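Progress report: Hikitero school lunch pilot
28/07/2022
By Kofi Agbenyega

You asked for a plain account of what the grant has bought so far, so I'll start with what I doubt. Our March report said that children at the Hikitero schools were "eating more vegetables." I no longer think we can say that. We know they were served more. The kitchens log what goes onto trays, and those numbers went up after the new menus came in. What went into the trash was never weighed.

Enrollment in the pilot stands at 405 children across 12 kitchens, which matches the plan. The menus were written by Cirnano, the catering adviser chosen before I joined, and they are decent menus. Whether they are better than what the cooks were already making is a question the pilot was not set up to answer, and I'd rather say so now than in the final report. 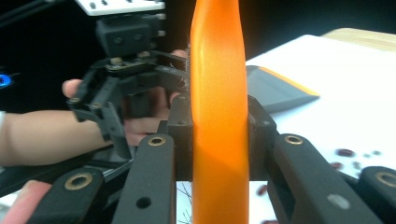

Plate waste

Ningsih Hidayat has started weighing leftovers at two kitchens. She has 30 lunch services on record. Her early view is that bean dishes come back half eaten on the first serving and do a little better by the third or fourth - but the portion size changed partway through, so I would not lean on it. The old feedback cards, with a smiling face and a frowning face, are close to useless. Children tick the smile and leave the food.

The cooks have their own ideas. Several think the bean stew fails because it sits too long in the warmer, and that no recipe will fix that. I find this more convincing than anything in the Cirnano notes. We plan to test it by moving the serving time at one kitchen and leaving everything else alone.

Supply and cost

Dry goods now come through Vivham. The first quote promised a saving of 40 percent against the old supplier. That figure compared bulk sacks with small retail packs, so it tells us very little. On matched items the bills are lower, though I can't yet put a number on it that I'd defend. Two deliveries were short and one came without paperwork. Credit for the short ones has been agreed but not paid.

Sorting takes longer than the budget allowed. The cooks pick over dried beans by hand before soaking, and the time for this was left out of the staffing plan altogether. It has been coming out of cleaning hours.

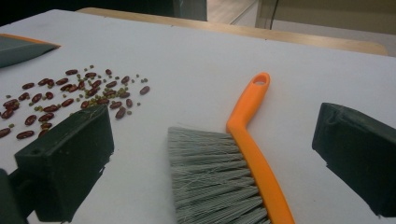
Kidney and mung beans on a white tabletop, with a hand brush.

Training

The Zheng training package was delivered in full and attendance was good. I sat through two of the sessions. The knife safety part was useful and the part on menu planning was aimed at people who get to choose their menus, and our cooks don't. I would not buy the second package. The money would do more as paid prep time.

What we ask of you

Please let us move the remaining training funds to kitchen hours, and push back the outcome report until Ningsih has a full term of weights from at least four kitchens. If the date can't move, we will deliver on time, but the report will cover meals served and costs only. It will make no claim on diet.

Spending to date is within the approved total. The line-by-line sheet goes to your finance office separately, with the Vivham credits shown as unpaid.

Contact: Kofi Agbenyega, Hikitero pilot office | © 2022 Hikitero School Lunch Pilot | Back to top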